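4. Bank lending and the naming of officials in public letters

4.1 What the letters look like

We now come to the part of the work we enjoyed most. Business owners who find themselves in a dispute with a public prosecutor often write to other firms caught up in similar disputes, and a surprising number of these letters reach the financial press. Our collection holds 202 of them, all addressed to the chair or chief executive of a bank, and all written while the bank was under some form of inquiry by a state or regional office. They are wonderful documents. They are short, they are blunt, and they were plainly written to be passed around.

Lindgren's earlier study treated letters of this kind as a sort of noise around the legal process. We think they deserve better. A letter that urges a bank to fight on is a small attempt to change the price of settling, and it does so in public, where shareholders and staff can read it too. If even a handful of directors are moved by it, the effect on the talks could be large compared with the cost of a stamp!

We sorted the letters by what they asked for. Of the 202, a total of 121 urged the bank not to settle, and the rest offered general support, asked for a meeting or complained about an official without asking for anything at all. Two of us (Tagle and Aigner) read every letter separately and then compared notes. Where we disagreed, Kivi read the letter without seeing either of our codes and his reading was final. The disagreements were mostly over letters that began as a show of support and slid, often in the closing paragraph, into a request for business.

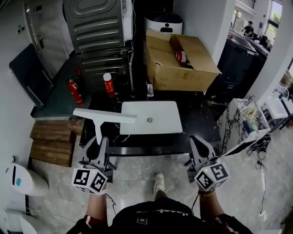 Does a letter from an outsider make a bank less likely to settle? In our sample the banks that received one settled just as often as those that did not, but they took longer to get there and gave fewer details when they announced the terms.

That second finding surprised us, and we went back over it several times. The delay does not come from a few stubborn cases. It shows up among large banks and small ones, and it is still there when we leave out the inquiries that were already close to trial. Laizer suggested that the letters might simply follow slow cases around, because a case that drags on gives people more time to write. We checked this by looking only at letters sent early, before the first formal meeting between the two sides. The pattern holds, though it is weaker, and we would love to see someone repeat the exercise with a larger set.

4.2 The Grabner and Clemalach letters

Two cases show how differently the same kind of letter can work. In the first, the owner of Grabner, a property firm with interests in hotels and car parks, wrote to the head of a regional lender in February. He called the prosecutor a bully in the opening line and a coward in the next. The letter ran to a single page. It gave no legal argument and made no mention of the fact that Grabner was itself being sued by the same office. The lender did not reply, and its lawyers told us they had never considered doing so. Even so, the letter was read out at a shareholders' meeting by a member of the audience, and the chair was asked to say whether he agreed with it. He said that he would not be drawn – and from that point on, the question of whether the bank was being brave enough came up at every meeting until the case closed.

The Clemalach letter was a much calmer affair. Its author had settled with the same office the year before and clearly regretted it. She set out what the settlement had cost in fees, in management time and in lost customers, and she attached a table. We had expected a letter of this sort to carry more weight than an insult, and within the bank it did. Outside the bank it vanished almost completely. We found one newspaper report of it, eight lines long, and no broadcast coverage at all.
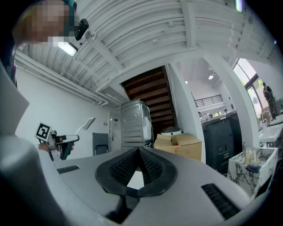
Figure 3. Hand-held gripper seen close up, with textured pads on both fingertips.

Put side by side, the two cases suggest that letters have two audiences and rarely reach both. Rude letters travel. Careful letters stay where they were sent, and may do more good there. This fits well with the wider sample, where letters containing a personal insult were far more likely to be quoted in the press within 180 hours of being posted. Letters containing figures were more likely to be kept on file by the bank's own legal team, which we know from the lenders who kindly opened their archives to us.

4.3 Who pays for the fight

There is a money side to all this which deserves a closer look. The writers in our sample often had something to gain if the bank held out. A prosecutor with a long court battle on his hands has fewer staff to spend on anyone else, and a defeat in one case makes the next one harder to bring. Prulter, a lender with branches in three states, told us that its board had talked openly about this. One director felt the bank was being asked to fight somebody else's war with its own cheque book. Another thought the letter was good advice, whoever had sent it.

We also looked at political giving. Many of the writers were donors, and some moved their support to a rival candidate soon after writing. Here our numbers are thin and we would rather be careful. Donation records are kept in different forms from one state to the next, company gifts are often split between several names, and a gift made through a holding firm such as Skisville can take weeks to trace to the person behind it. Kivi has begun building a cleaner list, starting with the property sector, and the first matches are very promising.

What we can say is that the timing is rarely random. Letters cluster in the months before an election for the prosecutor's office, and they nearly dry up just afterwards, even when the inquiry itself carries on at the same pace. Section 5 takes up that election calendar and compares offices that are filled by vote with those that are filled by appointment.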